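One Table, One Bin: The Protcombe Approach to Shared Rooms

The Protcombe program for household order rests on a modest premise: a room that serves several purposes will sooner or later lose its table. Snacks, toys, jars and cleaning cloths arrive from different parts of the home and stay. The program, now in use in 325 households, asks members to clear that one surface before attending to any other.

The method begins with soft things. Plush toys take up the most space and weigh the least, and they may go together into a single open bin without wrapping or folding. Members are advised to choose a bin in a strong color, which a child can find from across the room.

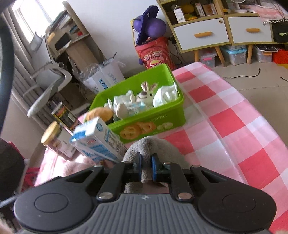
A green bin printed with cookies holds a plush rabbit and other soft items on a checkered tablecloth.

Food is handled separately. Jars and cartons remain upright on the table until the toys have been put away, and are then returned to the kitchen in one trip. The Bemeck guide, a booklet of 185 pages issued to every member, recommends that lids be checked and labels turned outward at this stage. It also permits a short list of exceptions – a snack kept for the afternoon, for instance – provided that the list does not exceed 7 items.

Cloths and other small textiles are left for last. Many households prefer to sort them by color; the guide takes no position on the matter.
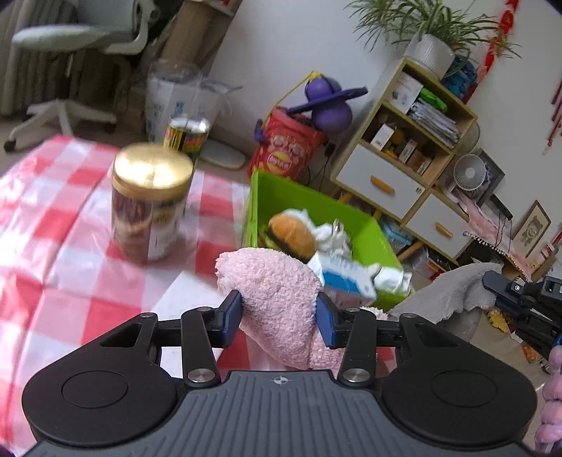

A fuzzy pink cloth, with jars on the gingham tablecloth and a plush hamburger in the green bin.

Larger playthings, such as hopper balls, are assigned a place of their own along a wall. The program does not require that they be hidden from view.

Enrollment for the spring session opens in March, with 900 places available. Printed copies of the guide may be requested through the Protcombe office on Monday mornings.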